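Print this page | E-mail this page

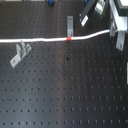
I nearly didn't go to the Plurkness open day at all. The 71 bus from Nulton takes an age, it goes all round the houses past the reservoir, and I'd had a late night. But I'd missed the one in March and promised myself I wouldn't miss another, so off I went with a flask and a cheese roll and got there just as they were opening the gates.

You get a paper wristband and a folded map. The map is hopeless. It shows the Abou Zeid building as a square next to the car park when it's really up the hill behind the sports hall, and I met three other lots of people wandering about with theirs upside down. In the end we all followed a man carrying a tray of sandwiches, who led us straight to the door.

I'd booked the 11 o'clock tour of the optics rooms (you have to book, they only take small groups) and we started with a talk in the foyer. It was a good talk, but long! There was a slide with the history of the building and another with all the people who had paid for it, and I have to admit I was mostly looking at the model in the glass case. Then it was coats on the pegs, bags in the lockers and up the stairs.

What I liked best was the tables. I'd expected lenses and lasers and so on, and we did see some of those later, but I could have stayed all morning with the black boards covered in holes. They call them breadboards, which made my neighbour on the tour laugh out loud. The holes are tapped, so they have a thread inside, and you can put a screw in wherever you like and fix things down. It's like the best construction set you never had as a child. I run a model railway in my loft – a modest one – and I kept thinking how much easier my wiring would be if the baseboard came like that.

Our guide let us ask whatever we wanted and I'm afraid I asked a lot. Mostly about cables, because cables are my weak point at home. Mine lie in a heap under the station and every so often one gets caught on something and a signal goes out. At Plurkness they're very fussy about where a cable runs and how sharply it bends. A wide, easy curve is what you want, and somewhere firm for it to go past on the way.
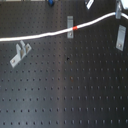
White cable with its red band, and three of the grey clamps on the board

I took a great liking to those clamps. They're plain grey metal things, and the guide passed a spare one round the group. It was heavier than I'd thought and very nicely finished, with no rough edges anywhere. The slot is the clever bit, as you can slide the clamp along before you tighten the screw, so you aren't stuck with exactly where the holes happen to be. Someone asked what one would cost, and the answer was that it depends who you buy it from, followed by a bit of a grimace!

The coloured bands got a few questions as well. I use scraps of coloured tape on my own wires and was pleased to find I'm in good company. My system has broken down a bit over the years (there are two different greens, and I can't tell them apart in the evening) so I came home determined to start again with red and blue and leave it at that.

After that we had a wander round at our own pace. It's quieter up there than I'd imagined, with just a low hum from the air system, and it's kept on the cool side, so take a cardigan. The floor is that grey rubbery stuff that squeaks. One little lad on our tour found the squeakiest patch and went back and forth over it until his gran took him off to the loo. 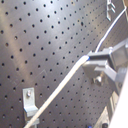

More brackets and the blue band, on the big panel of holes

We finished in the laser room, where you have to wear goggles and everybody looks ridiculous, and then it was down to the canteen. The catering was by Gresto, who also do the garden show at Nulton, so I knew to go for the lentil soup and leave the quiche. Soup, roll and a tea came to less than I'd feared. There was a noticeboard by the till saying 3606 people had come to last year's open days, which I can well believe from the length of the queue.

I had time before the bus for the shop. It's really just a table with mugs and pencils, but they had a box of surplus odds and ends at the far end and I had a good rummage. No clamps, sadly. I did come away with a bag of 193 little black screws for next to nothing (it said so on the label, I haven't checked) and they've gone straight up to the loft.

If you're thinking of going, book the optics tour early, ignore the map and aim for the hill. The 71 home was late and absolutely packed, and I ate my cheese roll standing up.

Last updated: 12 July 2023

Print this page | E-mail this page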